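December 12, 2021 – studio notebook, tribute record

Long day, good day. Got through the transfer of the second Bastora reel and it sounds so much better than I had any right to expect. Writing this down before I forget which tape is which.

Where we were: the Osel memorial concert was recorded in September on two machines, the house multitrack and the old stereo reel deck at the back of the hall. The multitrack is clean but dry, all close mics, every breath and no room. The reel is the opposite. You get the hall, the crowd singing over the last chorus, somebody's kid yelling during the quiet bit, and the choir sounds like a choir and not like 16 people in separate closets (I don't know the real number, ask Yara). I've been pushing for a blend since the first playback and today I finally had both in the session at once.

Transfer notes, reel 2:
Deck warmed up for an hour first. Azimuth was off again, worse than on reel 1, so I set it by ear on the hi-hat and then checked in mono. Flutter is low. There's a dropout at 2:12 in the piano intro, left channel only, very short. I covered it with the right channel and can't hear the join on headphones. Somebody else please listen with fresh ears.

Speed: the reel drifts against the multitrack over the length of a song. I lined up the kick at the top and by the last bar it was 234 milliseconds late. That's way too much to leave. I tried one global stretch and it was fine at both ends and smeary in the middle, so I'm cutting at the verses and nudging each chunk. Slow work but the results are lovely – when the room drops in behind the close vocal at the second verse the whole thing just opens up. I played that transition maybe ten times in a row and grinned every time.

The guest verse: Atallah's manager wrote back and it's a yes! We can use the live take as is, no re-record. I'm so glad. The studio version they offered was tidier, but the live one has that crack in the voice on "you left the porch light on" and the crowd goes dead silent after it. No tuning on that line, please, not even a touch. I've locked the clip and colored it red so it doesn't get "fixed" by accident.

Spoken clip: still undecided whether Osel's voicemail goes at the head of the record or between sides. Played both orders to Yara Majali over the phone. She likes it between sides, after the choir piece, with nothing under it. I had it at the top with organ under it and I think she's right, it was a bit much. The file is the long one in the voicemail folder, cleaned up only for hum. I left the car noise in.

Mix settings that worked, so I can get back there: room reel tucked well under the band, high-passed gently, no compression at all. Choir up a hair in the last chorus. Gruvley plate on the lead vocal only, short, and I mean short. Bass straight from the multitrack, the reel has nothing useful down there.

Session saved as take 2308 (yes, the counter is still running from the last project, no, I'm not resetting it halfway through).
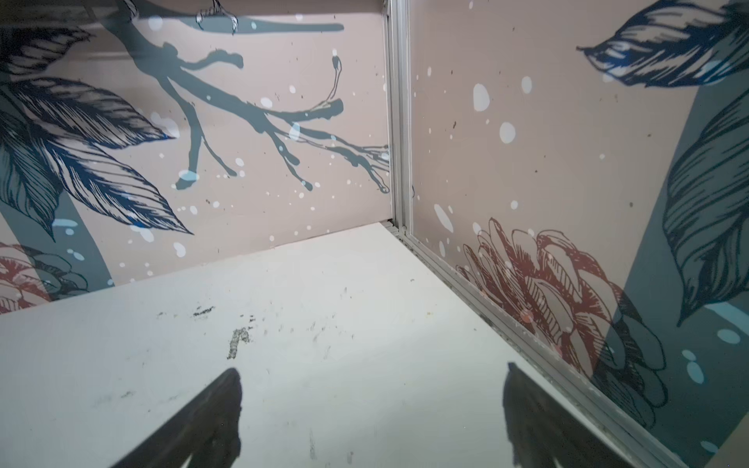
Sleeve: the label wants art direction from us soon and I've been putting it off, which is silly because it's the fun part. I don't want a portrait on the front. Everyone does the black and white portrait with the dates. Osel's songs are full of gardens and weather and I'd love the cover to feel like that, a bit overgrown. The pale dusty pink with the dark navy leaves is very close to what I hear when the choir comes in, and I like how the white and light blue dots read almost like snow over the flowers. Reddish-brown for the lettering, maybe, to pick up the sketched blooms. The hatched lines in the leaves would hold up well at full LP size. At streaming thumbnail size I'm less sure, needs a test.

Inner sleeve can be plain, lyrics on one side and the full list of players on the other. I still need correct spellings for the horn section and the second organist.

Left to do on side A: finish the nudging on tracks three and four, check the dropout repair on the big speakers, print a rough for Yara so she can play it to the family before anybody else hears it. Reel 3 is on the shelf by the patch bay, tails out, don't rewind it. The box label says "encore + talking" and I can't wait to hear what the talking is.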